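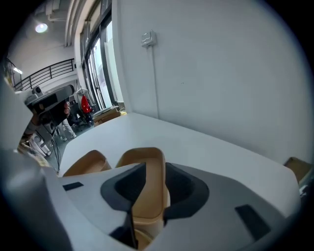
Renden Street Tenants Association
Minutes, general meeting, August 31, 2021
Community room, ground floor

Started late, door code had been changed and the new one was not passed on. Quorum ok. Last minutes read, one correction: the bike room is in Building B, not C. Approved with that change.

1. Laundry room

Two washers still out. Sastura (the service company) came once, looked, said parts on order. No date given. Tenants on the upper floors going to the laundromat on the corner and want the cost back. Management says no refunds, machines are "an amenity." Lease says otherwise, see page 4 of the older leases. Newer leases have different wording – need copies of both before we write anything.

Agreed: one letter from the association, not separate ones from each apartment. Draft to go around by email before it's sent.

Also, dryer lint. Please empty the trap.

2. Heat

Boiler inspection supposed to happen before the season. Management has it down for September but nothing in writing. Last winter the back line of apartments had no heat for 3 days and the emergency number went to voicemail. Asked for: written date, name of the contractor, and a number that a person picks up.

Discussion about space heaters. Some of the outlets in the back bedrooms trip if you run one. Those apartments to send in their unit number so we have a list.

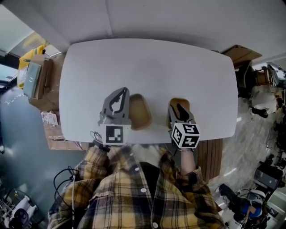
3. Courtyard

Hordiienko Landscaping quote came in at $600 for taking down the dead maple and grinding the stump. Second quote from Wula was lower but doesn't include the stump or hauling. Long back and forth. Several people would like to keep the stump for seating, several others say it's a trip hazard and the ants are in it already.

Vote: take the full quote, stump included. Passed, 3 against. Management has to sign off as it's their tree. If they sign they should be paying for it too – to be raised when we send them the quote.

Planters by the gate: herbs did well, tomatoes did not. Whoever is taking the basil by the whole plant please stop, leaves only. Hose needs a new nozzle, about to fall off.

4. Packages

Still going missing from the lobby. Request for a shelf behind the second door was turned down in spring, reason given was fire code. We'd like to see which part of the code. Until then, ask the carrier to buzz. Buzzer for the top floor rear doesnt work, added to the repair list.

Camera in lobby: split opinions. Some want it, some don't want managment watching who comes and goes. Tabled.

5. Dues and money

Dues stay where they are. Receipts for printing and the block party ice were handed in and paid out. Still waiting on the deposit back for the folding chairs.

6. Other

Recycling – pickup skips us when the bins are behind the gate. Bins out the night before, gate propped, then closed again after.

Noise complaint re: early morning drilling on the second floor. Contractor hours are posted by the mailboxes, starts at 8. Management to be reminded.

Request for minutes in Spanish as well. Yes, if they can be turned round in a week. Sign-up sheet on the board.

To do before next meeting
Collect old and new leases
Draft laundry letter
Boiler date in writing
Send tree quote to management
Outlet list, back line
Buzzer, top floor rear
Hose nozzle

Next meeting end of September, same room, date to be posted in the lobby. Chairs back against the wall when leaving please. Adjourned.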